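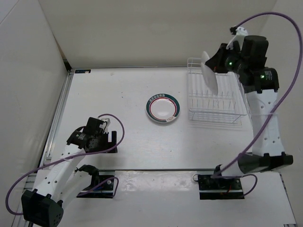
Subject: Re: Wire dish racks, coated or stainless?
Date: January 2024
List: Urnton Kitchen and Household

Earlier message:

> We need a new dish rack. The one we have is bare steel and has gone
> brown at every joint, and it leaves marks on the plates. The hardware
> store in Alvarado has a white coated one and a stainless one that
> costs almost twice as much. The counter is small, so it has to be a
> rack that goes against the wall. Does the coating hold up? Also, our
> dinner plates have a wide rim and they lean over on each other in the
> old rack. Is that the rack or the plates?

We have had white coated racks for years, first in Baltis and now here. The coating is fine as long as it isn't cut. Ours always failed in the same place, at the tips of the upright dividers, where the plates get dropped in. Once there is a nick, water gets under it and the rust spreads from there. The last one went four years before I threw it out. I would not pay double for stainless on a small counter.

On the plates, I think it is the rack. Look at how far apart the dividers are and how tall they are. A flat white plate will stand nearly on edge between short dividers with no trouble. A plate with a wide rim and a deeper well needs more room, and if the dividers are short it tips until it hits the next one. We have some of the green-rimmed plates with the Chinese characters, and I put those in every second slot. You lose space, but they stop knocking together and the rims don't chip.

Put the first plate at the back and work forward. If you start at the front you end up reaching over wet plates with a wet plate in your hand.

Check the feet before you buy. Some of these racks have small angled wire feet with no caps, and they will scratch a painted or laminated top. I cut short pieces of clear tubing and pushed them on. Umus sells it by the foot. Ours took less than a foot for all four.

Measure the depth of the counter too, and leave a gap behind the rack so you can wipe there. The first one I bought fit exactly and the wall behind it was spotted by July.

If the coated one in Alvarado has a separate tray, ask whether they sell the tray alone. Ours cracked long before the rack was done, and I have been using a folded towel ever since. It works, but it has to be changed every day.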